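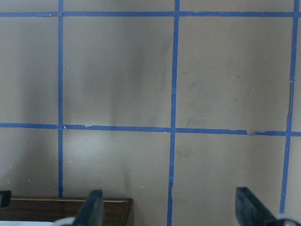
Clomasbridge Library Closes Its Upper Floor for Repainting

Nov 12, 2023

The upper floor of the Clomasbridge public library is closed to visitors while the walls are painted. The work will take 18 days, and the ground floor stays open during the usual hours.

The upper floor holds the local history room, the children's corner and the study tables. The last time it was painted was before the library joined the Ninstead lending network, and many readers have written to ask for brighter rooms.

"We received 505 answers to our question about colors," said Thitima Bunnag, the head librarian. "Most people wanted something calm. For the children's corner they wanted blue, and we listened to them."

During the work, 937 books from the local history room are kept in storage at the Skotlow branch. Readers can order them at the front desk and collect them after three days. Newspapers on film can not be ordered until the floor is open again.

The story hour for small children moves to the reading room on the ground floor. It starts at the same time as before. The Đoàn language circle, which normally meets upstairs, will have its November meetings in Skotlow also.

Books which were borrowed from the upper floor can be returned at the front desk. No late fees will be taken for these books until the painting is finished.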